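Subject: Re: [teledham-users] Narration track drifts after export
Date: Fri 21 May

> I recorded voice for all 19 slides in Teledham and it plays fine in the
> editor. In the exported video the voice runs ahead from slide 6 on.
> Is there a setting for this? Using the Hawthorne template.

I had the same thing in December with a course for the Kollville office. The Hawthorne template puts a short fade between slides, and the export adds the fade time to the picture but leaves the voice alone. By slide 21 mine was well out.

What fixed it for me:

Open Project, then Timing, and set "Fade" to None. Save, close the project and open it again — the change did not take for me until I did. Then export.
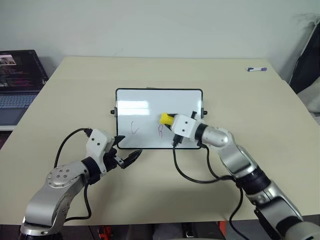
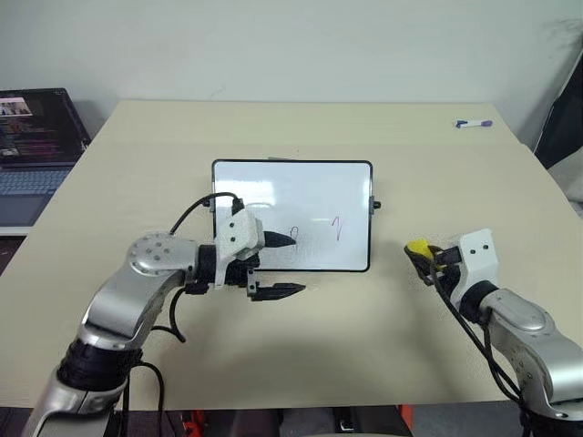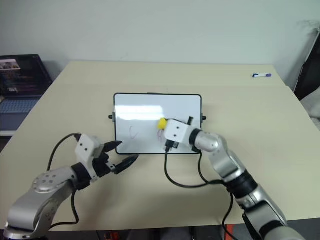
Small whiteboard with red marker marks, on a table

If you want to keep the fades, record the voice as one long track and place it under the whole project. That is what we do at Wollolska now. It means more work when a slide changes, but the sound stays in place.

You don't need to record anything again. The old clips stay in the Voice folder.

Which version are you on? Mine is build 71.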